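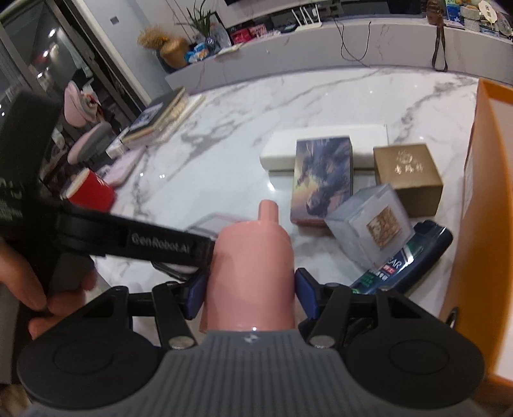 Photo: Plandard

Plandard hand-held gripper service: frequently asked questions

What is included in a booking?
A pair of hand-held grippers, one for each hand, the recording software and a processed set of demonstrations. The standard package is 700 demonstrations per site. Smaller orders start at 138.

Do you need a robot on site?
No. The operator does the task by hand with the grippers. Your own arm is needed only if you order the Basach replay check.

Which objects can be handled?
Most rigid household items that fit between the pads: bottles, boxes, small containers. Very thin items and anything with an open liquid surface are quoted separately.

Can both grippers work on one object?
Yes. Two-handed tasks such as holding and turning are recorded with both tools on a common clock – select "paired" on the order form.

Should we clear the room first?
Leave it as it is. Ordinary clutter on tables and cabinets is useful in training. Remove documents with personal data.

How long does a session take?
Nearly 283 minutes for the standard package, including calibration and breaks. Paired tasks run longer.

What about glossy or translucent items?
They are accepted. Tracking can degrade under strong reflections, so dim direct overhead lights where possible. Affected recordings are flagged in the delivery report.

Which formats do you deliver?
Takeda 2 by default. Breder export is available at no charge if requested before processing – later conversion is billed by the hour.

Can we re-record failed takes?
Yes, within the booked session. Discarded takes do not count toward your total.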